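New House Rules for Simulated Manipulation Tests

4 min read
14 shares | 6 comments

Kerkdale has put out the second version of its house rules for testing two-handed robots in simulation. The rules took effect on September 29, 2024 and cover every tabletop task run by the Vuten and Ansari teams. Runs finished before that date keep their old scores and do not have to be repeated.

The first version was a two-page memo that Jozef Verschueren wrote when there were only a few tasks to look after. By this summer there were 62 of them, and the teams had drifted into different habits. One group counted a task as passed when the object touched the target. Another wanted the object to be at rest with the hand clear of it. Both reported the result as a success rate, and the numbers ended up in the same table.

Eimear Kinsella and Peadar Buckley spent most of the summer going through old logs to see how far apart the two readings were. On simple placing tasks the difference was small. On tasks where something goes into a container it was large enough to change which policy came out ahead. The second version starts from that finding.
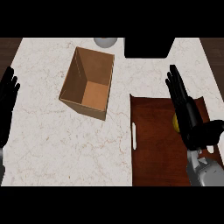
The main change is that each task now needs a written start state and a written end state, agreed before the first run. The start state lists every object on the table, which of them the robot is meant to use, and where both hands are. A box has to be recorded as open or closed, and as empty or not. With an open, empty box on the marble and a tray off to the lower right, the sheet gives a position and an angle for each, and the box's turn relative to the table goes in as a number. "Slightly rotated" was common in the old sheets and is no longer accepted. The end state says what must be true, for how long, and what the hands may still be touching.

Objects that play no part in the task are to be listed too, under their own heading. They may be moved between runs only if the sheet says so. If a hand knocks one of them, the run is marked with a contact flag, and the flag stays in the record even when the task itself is completed.

Section 3 deals with views. A result may not be judged from the robot's head view alone. Hands hide things, and a reviewer working from that view can easily miss what is going on behind the fingers. The simulator knows where every object is, so the pass or fail decision comes from the logged positions, with the video kept as a check. Where the two disagree, the run goes to a second reviewer and is left out of the total until it is settled.

Section 4 sets the number of runs. A task needs 2000 runs before its success rate can be quoted outside the team, with the random seeds stored next to the results. Smaller batches are fine for day-to-day work but must be labeled as such. Chih-ming Lam had asked for a lower figure for the slower tasks. That was turned down for now and will be looked at again in December.

Failed runs can no longer be dropped for "physics errors" without a note. The note must name the error and give the time step. Objects sinking into the tabletop and fingers passing through a rim are the two most frequent cases, and both have a short code in the appendix.

Task sheets go in the shared Plusteck folder. Questions about wording should go to Darragh Ní Mhurchú, who is also collecting corrections to the appendix.

6 comments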